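Diary: language on air, and the delay question

February, late evening
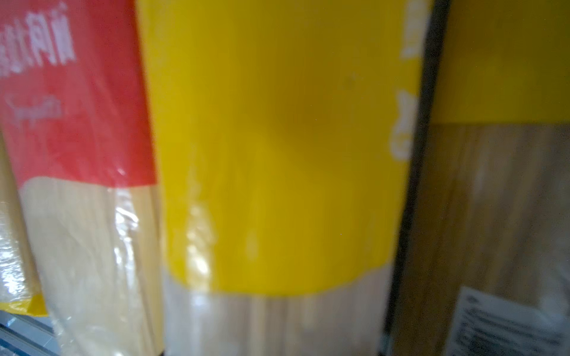
Spaghetti, red label.

Second full day on the broadcast language log. Umesh Nishad sent the revised coding sheet before breakfast and I went through it twice. It now has 6 categories, where the old one had four. Religious exclamations are separated from mild oaths, and I agree with the split. In the old sheet "God" used as an exclamation and "damn" landed in the same column, and the totals for daytime talk shows were useless as a result.

Sample stands at 375 clips. All are from live or near-live entertainment programs: panel shows, talent contests, two cooking contests, one quiz. Each clip runs from the start of the sentence containing the word to the end of the host's response. Apologies are coded separately. An apology made by the host on behalf of a guest counts as one event. An apology read from a card after the commercial break is a different event and gets a different code. Umesh wanted to merge them. I kept them apart for now and put a comment in the sheet.

Of the 375, 31 had the audio dropped before the word was complete. The drop usually starts late and takes out part of the next word as well, so the viewer hears the first consonant and fills in the rest. For those clips I recorded the audible portion only. Intended words are marked in the notes column and excluded from the totals.

Spent most of the afternoon on Figueiredo's talent show, the final in particular. One judge interrupts another, there is a word, the host talks over it, and the audience laughs before the host has finished. Three coders heard three different words. I played it at half speed and could not settle it. Coded as unclear. The newspaper piece that started the argument prints the word in full with no asterisks and gives no source for the reading.

Viewer letters: the Nitmont archive has them in order of receipt, with no index by program. Most of the ones I read objected to tone and did not quote a word at all. That fits none of our categories. Asked Umesh whether we want a column for rudeness without swearing. He thinks it would be impossible to code reliably. Probably right, but it is what the letters are about.

Zumau panel show clips arrived as one long file with no time codes. Will cut them tomorrow. The Urna set is still missing 2 episodes.

Supper at nine. Back to the sheet until eleven, then saved a copy and stopped at row 212.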